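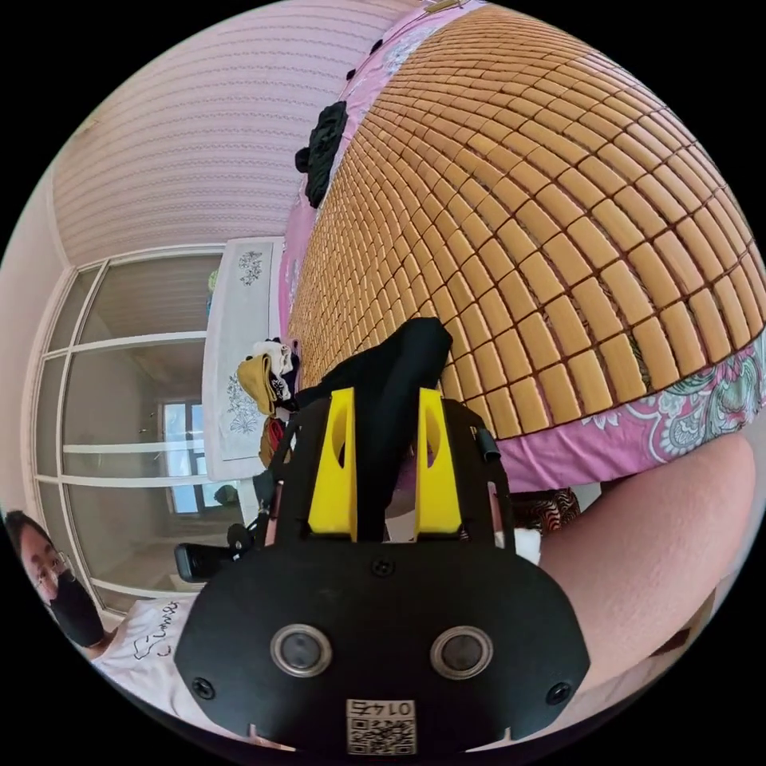 Keeping hand-held grippers in working order

By the Rirbridge workshop desk

A robot that folds, lifts and puts away has to learn the motion from somewhere, and at Rirbridge it learns from people working in ordinary bedrooms. They carry a hand-held gripper with two yellow fingers on the front and a black body behind. One of them is pinching a black fabric-covered object beside a bed with a bamboo mat on it, which is a normal hour's work for the tool.

The program is run by Jellaler, a small firm that shares a building with a bicycle wholesaler. It has 57 grippers out in homes at any time and a bench at the back where they come in for service. Each one carries a numbered QR label at the bottom of its rear plate. The bench logs everything against that number, from a new screw to a full strip-down.

Most of the repair work is on the fingers. They have an oval cutout and they flex a little when they close, so the wear shows up first around the edge of the hole. The bench rule is to look at them every 700 grasps and change them at 2000, in pairs. Fitting one new finger beside an old one was tried in March. The new one was stiffer, the grip pulled to one side, and a week of recordings had to be thrown out.

Changing a pair takes a few minutes. The technician opens the jaw fully, backs out the finger screws, wipes the seats with a dry cloth and sets the new fingers in loosely. The jaw is then closed on a flat steel gauge so both fingers line up before the screws are tightened. If they are tightened with the jaw open, the tips end up crossed, and it has to be done over.

Fabric brings its own trouble. Cotton lint gets into the slide and packs down behind the fingers. Ruffles and loose threads are worse, because a single thread can wind around the pivot and the jaw will still close, only more slowly. Home users are asked to open and close the jaw ten times at the start of a session and listen. A dry scraping sound means the unit goes back in its case and a spare comes out.

Oil is not used on the slide. The first maintenance sheet called for a drop of light oil, and it left marks on a customer's pillowcases. The bench now uses a dry lubricant from Kirkach, put on with a brush and left overnight.

Screws on the rear plate work loose as well. The plate gets knocked against bed frames and door handles, and a plate that has shifted even slightly will spoil the match between one recording and the next. The technicians paint a thin line across each screw head and onto the plate. If the line is broken, the unit is recalibrated before it goes out again, no matter how well it seems to be running.

The calibration stand was built by Ait Ali, a fabrication shop two streets over. It is a steel post with a clamp on top and a printed target board bolted to the wall in front. The gripper is clamped by its handle, the jaw is run through its travel, and the readings are compared with the ones from the day it was built. A unit that fails twice is stripped for parts.

The service log had 191 entries when we visited on July 7, 2020. Fingers made up the largest share, followed by lint and loose plates. Cracked handles were near the bottom of the list, nearly all of them from units dropped on tile floors. A thicker handle is on order, and the bench has asked for the finger screws to be made the same size as the plate screws so that one driver will do for both.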